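How to Warp and Weave Your First Plaid Cloth on a Rigid Heddle Loom

Posted 17/04/2018 in Weaving for Beginners

Plaid is the most fun you can have on a small loom! It looks complicated, it uses up every bright leftover in your yarn basket, and the whole thing is plain weave from start to finish. If you can go over and under, you can make one.

What you need
A rigid heddle loom with at least 16 inches of weaving width
A heddle with 10 slots and holes to the inch
Worsted cotton or wool in two main colors and two or three accent colors
One stick shuttle for each color
Warping peg, clamps, scissors, scrap yarn

Choose your colors
Pick two strong colors for the wide blocks and let them fight a little. I love a hot pink next to a deep green. Then pick your accents for the narrow stripes: yellow, red, orange, white, whatever makes you grin. The accents can be as loud as you like, because each one only gets a few threads. Wind the yarns together around a ruler before you commit, then stand across the room and squint at them. If two colors melt into one, swap the darker one out.

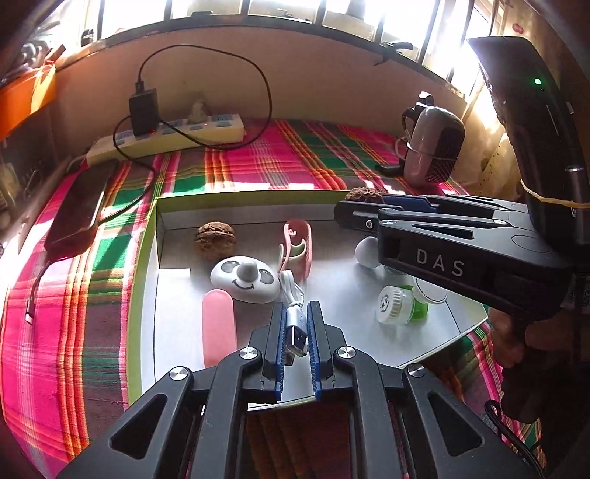
Can I mix cotton and wool in the same plaid?
It's better to stick with one fiber the first time. Wool shrinks more than cotton in the wash, so the stripes pucker where the two meet. Once you've made a plain one, try the mix on purpose, it can be gorgeous.

Plan the stripes
Write the order on paper and tape it to the loom. The pattern I made up for my Jastport blanket goes like this:
Pink, 32 threads
Yellow, 2 threads
Green, 32 threads
Red, 4 threads
Go through that list twice and you have 140 threads, or 70 for each repeat. At 10 to the inch that is 14 inches in the heddle, which fits nicely on a 16 inch loom.

Warp the loom
Clamp the loom to one end of a sturdy table and the peg to the other. Tie your first color to the back bar, pull a loop through a slot and walk it over to the peg. Every loop is two threads, so a block of 32 takes 16 loops. When you change color, cut the old one, tie it to the back bar and tie on the new one right beside it. Keep the pull even and don't yank.
Wind on with paper between the layers, cut the loops at the front, and move one thread from each slot into the hole next to it. Tie on to the front bar in small bunches.
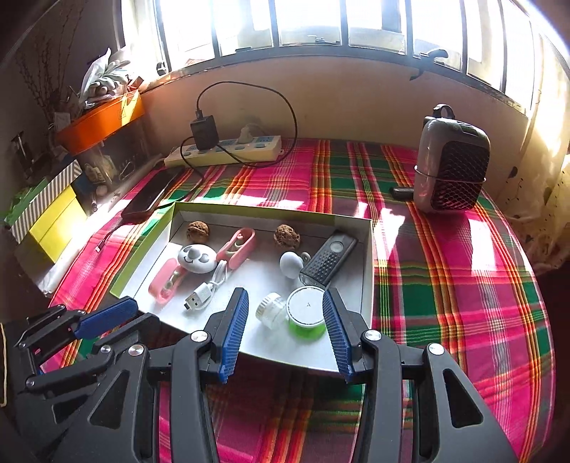
Prulden Loom Notes, Issue 117

Weave it
Throw a few rows of scrap yarn first to spread the warp. Then weave the very same order you warped: 32 rows of pink, 2 of yellow, and so on. This is where it gets exciting, when the first green block crosses the pink and you suddenly see plaid!
Beat gently. You want 10 rows to the inch so the blocks come out square. Lay a ruler on the cloth after each block and relax the tension before you measure. Leave your weft at a slant before each beat, or the sides will creep in. Carry a color up the side only if you'll need it again within four rows, otherwise cut it and tuck the tail into the next row.

Finish
Hemstitch both ends or knot the fringe in groups of four. Soak in lukewarm water with a drop of dish soap, press the water out in a towel and dry flat.

Next up: joining two panels into a throw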